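How to Pack Plush Toys in a Shallow Box

Posted Wednesday, January 9, 2019 in Sorting and Storing

I love a plush shelf as much as anyone, but every winter mine gets a rest. The toys come down, get a good brushing and go into boxes until spring. I've done it for years now and I still look forward to it! It's a slow, cozy job for an afternoon when it's dark by five, and you get to say hello to characters you forgot you had.

What you'll need

A low cardboard box with flaps, one for every few toys
Acid-free tissue paper
A soft baby brush
Clean cotton pillowcases for the big ones
A pencil and some plain labels

Pick the right box

Go low and wide. In a deep carton the toys at the bottom carry everyone else, and by spring they have flat faces. My favorites are the trays my neighbor Radoslava Brabec saves for me from her shop. The sides are 6 inches high and the base is about 18 inches long, so there's room for a couple of small characters with tissue between them. Run your hand over the floor of the box first and press down any panel edge that sticks up. Tape over staples, or pull them out.

Brush, then wait

Brush each toy in the direction of the pile, starting at the head. Tufts and ears get a bit of extra time, because dust loves to sit where the fabric is gathered. If you've wiped anything with a damp cloth, leave it out overnight before it goes anywhere near a box. I once hurried a little rabbit into storage in December and the whole box smelled like a gym bag (poor rabbit).

Put them in

Clear a table and open the box in the middle of it, so you can reach in from either side. I like to set a small toy against one wall first and see how it sits. Let it lean! A round belly takes up more room than you'd think, and if you try to force the toy flat the stuffing shifts toward the seams.
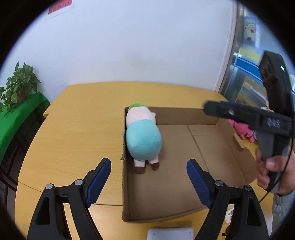
Once everybody has a spot, take them out again and lay a sheet of tissue on the bottom. Crumple a second sheet softly and tuck it behind the backs, then a third between neighbors – bright colors can rub off on pale fabric when they're pressed together for months. Leave the faces clear. Hard figurines go in a separate box, wrapped one at a time.

Close and label

Fold the flaps over without pushing. If they spring back up, you have one toy too many. Write the contents on the short side in pencil, where you can read it on a shelf, and add the month. My friend Huw Dafis draws a tiny portrait of each toy on his labels, and I've started copying him. It's so much nicer than a list.

Store the boxes indoors, off the floor and away from radiators. I stack mine two high at most. I'm up to 16 boxes this year and the hall closet is officially full, so the bears are staying out on the sofa until March.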